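# Fultuner Table Chores

A set of recordings of people doing small table jobs with hand-held grippers, put together to find out whether a machine can be taught to do the same. The short answer at the time of this release is "some of them, if you are patient and don't own anything you like".

Version 2, January 9, 2018. Maintained by Elba Aravena. Version 1 came out in July and should be deleted, preferably without opening it.

## What is in it

3,000 recordings in all, split as follows:

- 2,000 single-arm jobs (pick up, put down, push, turn over)
- 1,000 two-arm jobs (open a box, put something in it, take it out, shut it)

Each recording has one folder, with video from each gripper, video from the head, the gripper positions, and a plain text note saying what the person was asked to do. What they did is a separate matter. Please read the notes as an intention.

500 of the two-arm recordings are held back for testing. They are in `held_back/` and you are on your honour.

## How the recordings are made

The person doing the chore holds a gripper in each hand and wears a small camera on the head. No robot arm is needed at this stage, and that is the main attraction: a person can get through a good many boxes in the time it takes an arm to be talked out of its safety stop. The marker patterns are there so that we can work out where each gripper was at any moment.

We picked shared rooms with furniture in them on purpose. Earlier sets were made on bare benches against grey cloth, and the arms trained on them did very well in homes with bare benches and grey cloth.
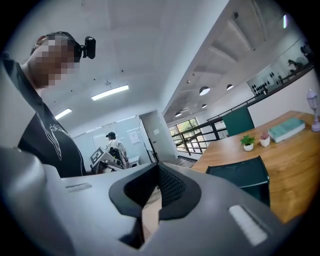 View from a gripper, with the table to the right.

Gripper views bend a good deal towards the edges. Ceilings curve, and a large part of the picture is gripper. We have left this alone. If your method needs straight lines, the lens figures are in `lens.txt`, and you may straighten things yourself. Horacio Valdebenito straightened a whole folder by hand before finding the file, and his version is in `extras/` out of respect.

Faces are blurred in the gripper views. If you find one we missed, write to us and we will pull the recording.

## Can it do chores yet?

We trained the same model on this set three times and ran it on two arms, a Sonberg and a Pretari. The results, in everyday terms:

- **Picking up a box and moving it along a table:** yes. Slowly, with an air of great responsibility.
- **Opening a lid:** mostly. The Sonberg is better at it. The Pretari tends to take the box along with the lid.
- **Putting a small packet in a box:** yes, if the box is already open and stays where it is.
- **Taking the packet out again:** less often than you would hope. Low walls help. Corners don't.
- **Folding a cloth:** no.
- **Clearing a table after people have eaten at it:** we tried this once and have agreed not to count it.

On the shop floor the news is a little better, as boxes there tend to be the same box over and over. Echeverría ran our packet model on a packing bench and kept it on for the dull end of the job. At home, where everything is a different shape and half of it is somebody's plant, you are still faster, and you will be for a while.

## Two-arm jobs

These are the recordings people ask for and the ones that cause the most trouble. The chore is easy to say - hold this, move that - and the machine has to work out which hand does which. People swap hands without noticing. We have not corrected for it.
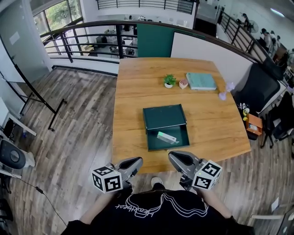 Elba, we tried the two-arm folder on our own bench and the arm learned to hover over the box for ages before doing anything. My mother asked if it was saying grace. Is the waiting in the recordings, or did we add that ourselves?

It is in the recordings. People pause while they think. Cut the first part of each one with `trim.py` and the grace gets shorter, though we have never got rid of it completely.

## Known problems

- Some notes say "left" where the person used the right hand.
- The clocks on the two grippers drift apart in long recordings. Use `sync.py`.
- Nothing in the set is heavy, hot, sticky or wet, so don't expect a model trained on it to wash up.

## Terms

Free for research and teaching. If you put it on a machine near people, test it first, and stand where you can reach the switch.

Related items

Fultuner Drawer Set
Lens notes for hand-held grippers
Running the packet model on a Pretari arm
Why we gave up on cutlery

Comments (3)

**Horacio Valdebenito**
For the record, the straightened folder is very good.

**benchtop_m**
Does `sync.py` work if only one gripper was switched on?

**Elba Aravena**
It runs, and reports that the gripper agrees with itself.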